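February, late, kitchen table

I have now read the Skodik handling rules all the way through, twice, and I can report that the people who wrote them have never been in a hurry. Section 7 is the one on pads. It says that gripping surfaces are to be looked at before every session, under good light, by a person who is awake. I added the last bit in pencil. The rest is theirs.

I have been out of step with section 7 for a while. My method was to look at the pads when something fell. This is a perfectly good way to learn about pads and a poor way to treat a jar of mustard.

So tonight I did it properly. Power off, table cleared, lamp pulled over, printout on the chair where I could see it. The right one passed so fast I felt a bit smug. Smooth face, straight edges, all the way up. Then the left one.
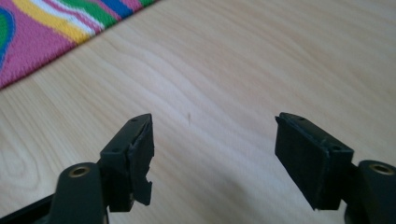
Left pad ragged, with a bite out of it low down. Right pad fine. Kitchen table, before session.

The rules are very clear about what to do next and I didn't like any of it. A pad with material missing is out. There's no "keep an eye on it" box on the form. I looked on the back too. You write down which side, you write down what's wrong in plain words, and you stop. Also you change both pads together, even if one of them is fit to be shown to visitors, so that the two sides wear at the same rate. I understand the reasoning. I still held the good one for a minute before it went in the bag.

The bag is another rule. Old pads get labeled and kept for 3 months, in case anyone at Zoma wants to know why a batch of picks went strange. Mine says "left, chewed" and "right, innocent." The Firkmont people put theirs in numbered envelopes. I have seen the drawer. It's like a very small morgue.

What bothers me is the log. The counter says 253 grasps since I last wrote anything in the pad column, and the limit between written checks is supposed to be up to 100. So somewhere in there the left pad went from fine to not fine, and I can't say where, and every one of those grasps is sitting in the folder marked good. Section 5 covers this. It says anything recorded since the last written check is to be marked doubtful until someone goes back over it. Someone! I know exactly who they mean.

I thought about fudging it. There was a good half hour, with tea, in which I drafted an entry in my head for some earlier and more responsible evening, when I'd surely glanced at the thing. Then I pictured explaining that to the Palacios office, who audit us and who can smell a backdated line through a wall. So I marked the lot doubtful and wrote "check missed" in the comments, in my best handwriting, as if that helped.

New pads are on. Screws done up in the order on the sheet, then checked, then checked again after supper because the sheet says to let them sit. I didn't run anything. The rules would have let me, after a test squeeze on the foam block, but I can't find the foam block and they don't accept a sponge. I did ask last year. The answer was longer than I wanted.

Taped a card to the inside of the case lid: PADS FIRST. It's crooked. Underneath I put a little box for each session so I can tick it, and ticked the first one, and then remembered there hadn't been a session and had to cross it out and initial it. Section 2, corrections.

Tomorrow: foam block, wherever it's gone, and then the folder.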